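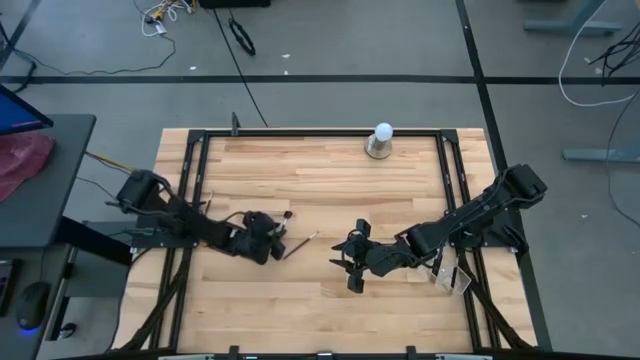 Home – Topics – Games – Ask Us – For Teachers
Filed under: Robots & Smart Machines

How does a robot learn to pick up a pen?

Nobody is born knowing how to hold a pen. You tried, you dropped it, you tried again. Robots need practice too – lots of it.

At the Hattar workshop, Rima Semaan teaches a pair of robot arms. She doesn't type in every little move. Way too slow! Instead a person steers the arms through the job from start to finish. Reach, pinch, lift, put down. The computer saves all of it – how each joint bent, when the gripper closed, what the camera saw.

One full try = one example.

Then do it again. And again. 200 examples for one easy job, sometimes 220.

Why so many? Becuase a pen is never in the same spot twice. Turn it sideways and it looks diffrent to a robot. So Rima moves things between tries. Pen here, pen there, pen pointing at the lamp. Arms start in a new place too.

Messy tries? Some get thrown out. Some stay in, if the person fixed the mistake – good for a robot to see how you fix things.

After that the learning program goes through all the examples and looks for patterns. Pen leaning this way, gripper turns that way. Then the robot has a go by itself. Hadi Haddad keeps one hand near the stop button.

Try it at home: get a friend, a pencil and a cup. Close your eyes. Friend moves your hand to put the pencil in the cup, 3 times. Now do it alone. Now move the cup...

Words to know
Gripper – a robot's hand
Joint – where an arm bends
Data – saved information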